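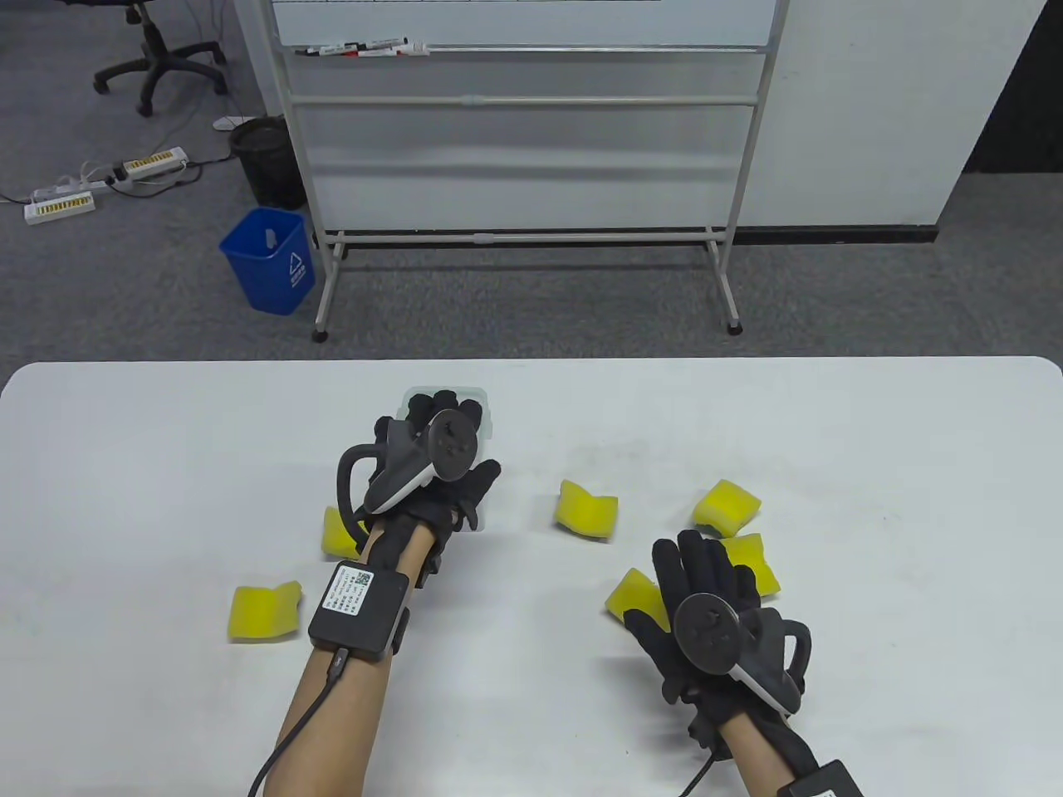 Sponges go bad faster than people think and most of us keep them way too long. Mine used to sit in a puddle behind the faucet until they smelled like a pond. Now I get the big bag, pull out a few at a time, and they live in a see-through plastic box with a clear lid, same idea as the little one in the photo next to the yellow sponges. Clear so I can tell when I'm down to the last one. New ones only in the box, never a used one. Used ones need air.

More kitchen sink stuff, in no order, typing this while the rice cooks.

Cut them in half. Big scissors, dry sponge. A half does a coffee mug better than a whole one does, and the bag lasts twice as long. Salma Benmoussa wrote in to say she cuts hers on the diagonal so she gets a pointy end for the lids of water bottles. Tried it. Good for lids, annoying for plates.

Snip a corner when it gets demoted. One corner off = counters and stove. Two corners off = floor, trash can, bottom of the fridge. After that, garbage. Everyone in my house can read the corners, even the one who claims he can't find the dishwasher.

Standing a sponge up – binder clip, the wide kind. Clip it on the bottom edge and the clip is the feet. Dries on both sides. The clip will rust in a few months, get another one.

Smell test: wring it out, wait a minute, sniff. If you have to think about it, toss it.

Do not microwave the ones with a scrubby side unless the package says you can. Some have metal in them. And never a dry one, that's how you get a fire.

Drain. Slow but not blocked: kettle of hot water, squirt of dish soap, wait, then another kettle. Hot not boiling if you have plastic pipes. If that does nothing take the trap off, bucket under it first. I have forgotten the bucket. Isabelle Campbell asked about the baking soda and vinegar thing. It fizzes. I've never had it clear anything worse than a smell.

Dish soap – water it down in a pump bottle, one part soap to 3 parts water. Shake it now and then becuase it separates. Same pump works for hand washing sweaters but use the plain kind with no dye.

White crust on the faucet: paper towel soaked in vinegar, wrap it, rubber band, leave it while you eat dinner. Wipe, rinse well. Not on brass or anything with a fancy finish, it'll dull it. Not on marble either, mind the drips.

Sticky labels on jars. Cooking oil and baking soda mixed to a paste, smear it on, go do somthing else. Scrapes off with an old gift card. Then wash twice, oil hangs around.

Rubber gloves that won't go on: shake of cornstarch inside. Turn them inside out to dry or they get funky. When the left one splits (mine's always the right) cut the cuff into bands, nice wide ones for holding cutting boards together or for opening tight lids.

Under the sink. Put an old baking sheet down under the bottles. It catches the leaks and you can slide the whole lot out to wipe. I did mine in April and found two open bottles of the same window cleaner plus a potato.

Rice is done. Cast iron next time, Bouchra Abdel Hamid has been asking and I still need to go dig out my notes on it.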